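Karnero 14T long-body spur gear, steel, plain bore

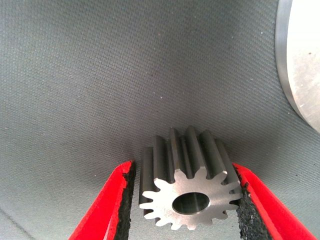
Stock item, sold singly. Small pinion, straight teeth the full length of the body, 14 of them. Plain round bore, no keyway, no grub screw. If you need either, see further down.

Price: on request for now, new list is being typed up. Trade accounts log in as usual.

In stock: 93

What you get
One gear, oiled, in a paper sleeve. No shaft, no key, no mating gear. We used to put a spare retaining ring in the bag, we don't any more, sorry.

Material and finish
Steel, machined all over. End faces turned, edges of the teeth deburred. Not plated. Will rust if you leave it on a damp bench, so leave it in the sleeve untill you need it. Wipe with light machine oil after fitting.

Suits
Feed drive on the Postma bench planer, both versions
Skukurton label winder, lower roller only (upper roller takes the short one)
General small gearboxes, jigs, model work

Does NOT suit the Jireo hand press. Gets ordered for it every month. Jireo is 15 teeth and will go in just far enough to make you think it's right. Check the tooth count on the old part before you order, and if teeth are missing count the gaps as well.

Fitting
Clean the shaft first. Push on by hand or with an arbor press, square to the end face. No hammers on the teeth please. If it won't start, don't force it, measure the shaft. Long body means it shows up a bent shaft quickly, so turn it through by hand before you switch anything on. Grease the teeth once it's seated, thin coat, not a handful.

Running it against a plastic gear is fine. Against brass also fine. Against an old worn steel gear, change both or the new one will be noisy.

Machining to order
Bore opened out, keyway cut, or body shortened. Keyway work is done by Pieter Peeters and takes 4 working days once we have your drawing. Sketch on paper is OK if the sizes are readable. Shortened gears can't come back.

Hardening: not in house. Ask Perihan Bilgin for a price, minimum batch applies.

Returns
Unused and still oiled, send it back within the month. Marks in the bore from a shaft count as used. Put the order number in the parcel, we had 2 turn up in June with nothing but a gear in an envelope.

Postage
Goes by small parcel. Padded envelope for one or two, box for more. Collection from the counter is possible, ring first so it's picked and ready, the gears are kept in the back store and not at the desk.

Customer notes
"Fitted to the planer, quieter than the old one. Bit more oil on it than expected." Koen Hoekstra
"Good teeth, clean bore. Would be nice if the page said the Jireo was differnt." Tekle Beyene (it does now)

Questions on sizes to Gerrit Dijkstra at the parts counter, mornings are best.

Page updated 1 Aug 2024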